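Kikora 700 Bench Mat
Kevitz Workroom Supply
Item no. 1801

The Kikora 700 is a dark surface mat for packing benches, sorting tables and counters. It is cut from a single sheet with no seams. The top face is matte and does not throw glare under overhead lamps. The underside has a light tack that holds the mat in place on painted, sealed or bare tops.

Width is 700 mm. Length is cut to order in steps of 200 mm. Thickness is 3 mm throughout. Edges are square cut. Rounded corners can be requested at no charge and add one working day. 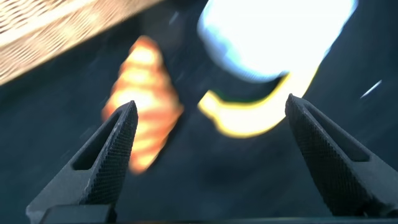 The mat ships rolled, top face out. Unroll it on a flat surface at room temperature and leave it overnight before trimming. Do not fold. A fold line will not come out with heat or weight.

To trim, mark the underside with chalk and cut with a sharp utility knife against a steel rule. Two light passes give a cleaner edge than one heavy pass. Benches longer than one mat can be covered with two pieces butted together. Joining tape is sold separately in the Halbridge range.

Care

Wipe with a damp cloth and mild soap. Avoid solvents, bleach and abrasive pads. Chalk and pencil marks wipe off. Ballpoint ink may leave a faint trace. Do not set hot pans or irons on the mat.

Colors

Slate is stocked. Grønli green is made to order and is supplied in full rolls only. Shade may vary slightly between batches, so order all pieces for one room at the same time.

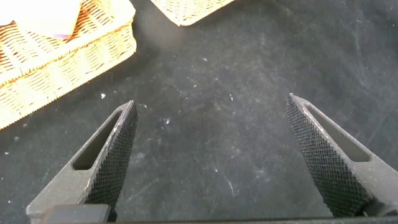

Ordering and delivery

Orders placed before noon ship the same day, except custom lengths, which are cut on Friday. State the finished length and the corner style with the order. Cut pieces cannot be returned unless the size is wrong or the top face is damaged. Report damage before trimming and keep the outer wrap.

Related items: Halbridge joining tape, Halbridge steel rule, Kikora corner template.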